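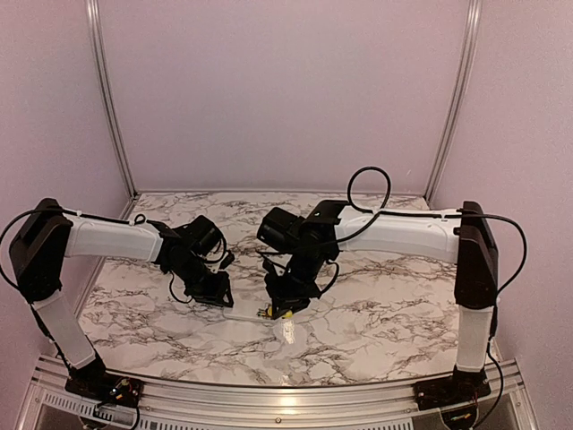 Etched ring on marble vanity top, repolish or leave it?

Posted by hetico_tiles, 5/25/26

The vanity top in our upstairs bathroom is polished marble, white with brown and grey veins, 2 cm thick. A bottle of descaler stood on it overnight and left a dull ring. The ring feels slightly rough under a fingernail and doesn't change when the stone dries. The top was sealed in August with a solvent-based impregnator. Two things I'd like to know. Is this a stain or an etch, and can I fix it by hand without making a visible flat spot in the polish?

kultmont

Etch. Descaler is acidic and marble is mostly calcium carbonate, so the acid dissolves the surface. An impregnator limits absorption – it does not stop acid.

For a shallow etch, use marble polishing powder (the kind with tin oxide or aluminum oxide) and a damp felt pad.

Wash with a neutral cleaner and rinse.
Mask the faucet and the caulk joint.
Make a thin slurry over the ring and work it for 2 minutes at low speed, keeping the pad flat.
Wipe, rinse, dry, and check the reflection from a low angle.

Repeat if needed. Go a few inches past the ring each time so the edge blends. If you can still feel it after three passes, powder won't get it out and the area has to be honed with diamond pads first. Reseal when done: wait the time printed on the can, mine says 15 minutes, then buff off the excess.

lilwood17

baking soda paste worked for me, left it on under plastic for a day. mine was coffee though

brito_stone

The paste above is a poultice. It draws out stains and will do nothing for an etch. Agree with the powder. Test it inside the sink cutout or at the back edge first, as some tops have a resin coating that hazes under a felt pad. If yours hazes, stop there and get a quote. A small vanity took me roughly 45 minutes, mostly masking.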